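I gave up my car in April. It was a gray hatchback with a bad clutch and a heater that worked on one side, and when the garage told me what the clutch would cost I sold it to Rimantas Org, who lives on my street and likes fixing things. He has it running well now. I see it most mornings on my way to the bus.

The bus is the number 41. It starts at the Casard estate, comes down past the old Cruickshank bakery and stops at the end of my road, and then it goes the long way into town by the river. The timetable says the trip takes 29 minutes. In good weather it does. When it rains it takes 40, and I've stopped being annoyed about it.

I had not been a regular bus rider since school, and there were things to relearn. The first was money. I bought single tickets for two weeks before I looked at the price of a monthly pass, and I had already spent more than half of it by then. The pass is a card you tap on the reader by the driver. The reader doesn't like it if you have another card in the same wallet, so I keep the bus card in my coat pocket. I have left it in the other coat twice.

The second thing was where to sit. I get motion sick if I read, and I'd been looking forward to reading. The seats over the back wheels are the worst for it. The ones just behind the middle door are the best, and I can manage ten pages there as long as the bus is on the river road, which is straight. Once it turns up toward the market I put the book away. Most mornings I listen to the radio instead, with one earphone in so I can hear the stop being called.
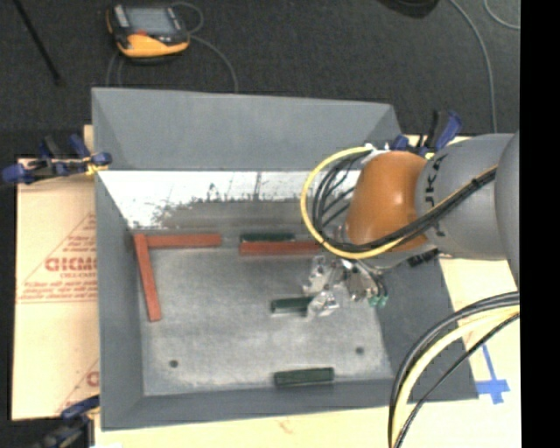

Groceries took longer to sort out. With the car I did one big shop and filled the trunk. Now I shop two or three times a week, on the way home, and I buy what I can carry up the hill. I bought a Kiter backpack for it, the kind with a stiff base, so that eggs can go at the bottom in their box and nothing leans on them. Potatoes and milk on the same day is too much. I get the heavy things delivered once a month -- flour, cat litter, laundry powder -- and that covers most of what I used to need a car for.

I waste less food this way. I hadn't planned on that. When you buy for two days you know what you're going to cook, and there's no bag of spinach going soft behind the yogurt.

The evenings are harder. The last 41 leaves town a little after ten, and if I'm out with friends I have to start watching the clock at half past nine. I've missed it once. I walked home along the river, which took over an hour in the wrong shoes, and I've had a pair of sneakers under my desk ever since. A taxi now and then is still much cheaper than insurance was.

My sister lives in Skerketti, and there's no good way to get there without driving. It's a train, then a wait, then a small bus that doesn't run on public holidays. I used to go for an afternoon. Now I go for the weekend and sleep on her sofa bed, and I take something for the kids. I see her less often, but the visits are longer and we cook together. She says she prefers it. I'm not sure I do yet. The wait at the station is almost an hour and the cafe there closes early.

People ask whether I'm saving money, and I am, though less than I'd expected. The pass, the train tickets, the delivery fees and the odd taxi come to a little under half of what the car cost me in a normal month, before repairs. I've put the difference in a separate account and I'm leaving it alone until winter. If the dark mornings get to me I may want it for a small used car, and if they don't I'd like a new mattress.

Rimantas has offered to lend me the old car if I'm ever stuck. I haven't asked him so far. He's put new speakers in it, and the heater works on both sides.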